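Search this site
Enter keywords
Search

Florndale Automation Newsletter
August
By Maarten Van der Linden

How we look after the sweet cell at Zestham

Several readers have written to me after the last issue with the same question: what work is there in keeping a small robot cell going when it is not a big production line? I will try to answer with the cell I know best, which is the table in our Zestham room. It is a modest place. There is one arm, one gripper with two fingers, one tabletop and a dull grey wall. The task is to move wrapped sweets from a metal dish into a steel cup. I have been responsible for it for 4 years, and most of what I know I have learned by making the mistake first.

I begin with the table, before I touch the arm. The surface is pale and matt, and we chose it for that reason, as shiny things are hard for the vision. The dish and the cup are already shiny enough. The red of the wrappers appears again on the side of the cup, and in our first weeks the program was quite willing to try and pick up this reflection. Reinhold Steinbach solved it by teaching the program where the cup stands and telling it to ignore everything inside that area until the moment of release. It is a simple solution and I have not found a better one. 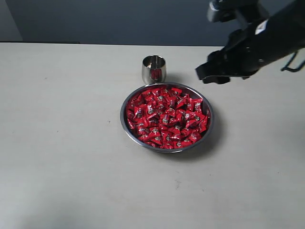 So the cup and the dish must always stand in the same relation to each other. In our cell the cup goes behind the dish, close to the rim. In the beginning we marked the places with tape, but the tape became dirty and the edges lifted, and a finger of the gripper caught on it. Now I use a cardboard template which I lay down, place the two things, and take away again. It costs less than a minute. If you make such a template, please write the date on it and throw the old one away. I once spent a whole afternoon with the wrong template, and I blamed the calibration.

Then the dish must be filled properly. This sounds like a silly thing to write down, but a full dish and a half-empty dish are two different jobs for the gripper. With a full dish the fingers can come in from above and they meet the sweets early. When the level is low, the fingers have to reach down inside the rim, and the risk of touching metal is bigger. I do the checks with a full dish first, and only when these are good I take out sweets by hand and repeat.

The fingers themselves need the most attention. I wipe the pads with a dry cloth before the first run and once more after lunch. The wrappers are smooth and they leave a thin film, which you cannot see but you can feel it with your thumb. When the film is there, the sweet turns a little as it is lifted, and it arrives over the cup crosswise. We keep a small notebook of drops. In the worst week we had 89 drops, and after new pads and regular wiping it came down to 4 in the week that followed. I do not claim that it was only the pads, we also lowered the closing speed to 70 per cent on the same day. One should change one thing at a time, I know.
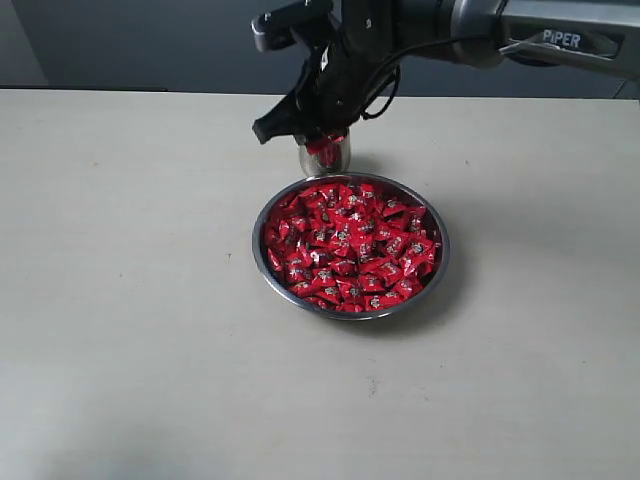 Reading time: 4 minutes

The release over the cup is where I spend the rest of my morning. The cup is small and there is not much space between the fingers and the rim. I bring the arm to the release point by hand control, slowly, and I look from the side with my eyes at the height of the table. From above everything looks fine, also when it is not. If a finger is too low it will push the cup and the next cycle begins with the cup in a wrong place. I correct the height in very small steps and run the movement 2 times after each step.

Please look also at the cable. It leaves the wrist in a loop, and this loop has to be large enough for the full turn but not so large that it hangs in the way of the lens. Colleagues at Postma had a cable tie too tight near the gripper, and the arm stopped with a fault message that pointed to something quite different. They changed a motor before they cut the tie. Since I heard this story I put a finger through the loop every morning - if it goes in easily, I leave it alone.

In the next issue Reinhold will write about the Rureck cell and its spare parts cupboard. Questions on the template or the pads can come to me.

Contact the editor | Copyright Florndale Automation Newsletter | Back to top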